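Darholm Shared Workshop
Bin Picking Build Group
Minutes of the meeting, March 2022

Present: 11 members. Apologies received from two.

1. Minutes of the last meeting
Accepted with one correction. The acrylic sheet was paid for out of the build budget, and the general fund should be credited for it.

2. Budget
The group has spent 3,000 so far, including the gripper parts from Flokar and the replacement power supply. There is enough left for one more order before June. Members were reminded to put receipts in the folder by the door, with the item written on the back.

3. State of the build
The arm runs from its own controller and the gripper opens and closes on command. The new finger plates from Slaoui were fitted after the last meeting. One of the old plates had bent at the screw holes and has been kept as a pattern.

The metal bin stays as the work area for now. It sits partly on the table and partly on the panel, held at the rim with a bar clamp. Some members would like a proper stand. Agreed to leave it until the reach of the arm has been measured at all the corners of the bin.

The test objects in use are soft or awkward on purpose: a blue fuzzy piece, an orange ball with a rough surface, a crumpled black item and small rubber ducks. The ducks are the hardest to pick up when they lie against a wall, and the fingers need to come in at a steeper angle there.

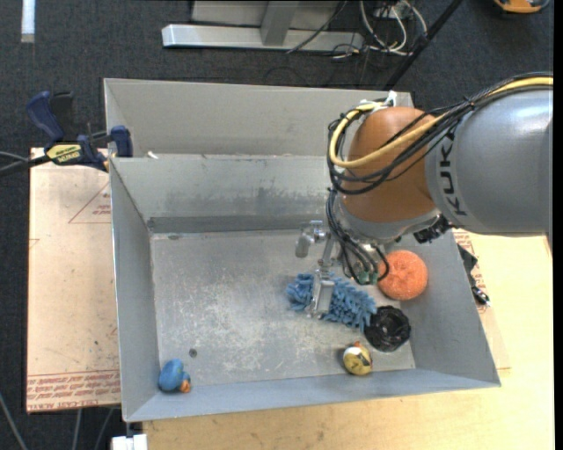 One member asked whether the bin could be lined with thin foam, as the fingers touch the floor on low picks and each touch trips the force limit. The reply was that foam would change the floor height from spot to spot and the saved positions would have to be taught again. Left open. A scrap of foam will be tried in one corner first.

4. Cables
The cables at the wrist were discussed at some length. They have to follow every turn of the wrist, and the black bundle has the least slack. Two members want a single sleeve from the elbow down. Others prefer ties, which can be cut and redone in a few minutes. Agreed to stay with ties and check them at the start of each session. Spare ties are in the drawer under the vise.

5. Software
The Givari pick planner now runs on the workshop computer. It was tried on 15 picks and 4 failed, all of them close to a wall. The log files are in the shared folder. The planner still treats the bin walls as vertical and needs the real slopes entered. To be done before the next trial.

6. Safety
Speed stays at the low setting whenever the bin is being refilled. Hands go in only with the arm stopped and the stop button pressed. The line on the floor has worn away by the door and will be taped again.

7. Actions
Measure reach at the bin corners.
Enter wall slopes in the planner.
Try foam in one corner.
Order spare finger plates from Slaoui.
Retape the floor line.

8. Any other business
The key to the parts cabinet is missing. Whoever has it should hang it back on the hook.

Next meeting to be set by email.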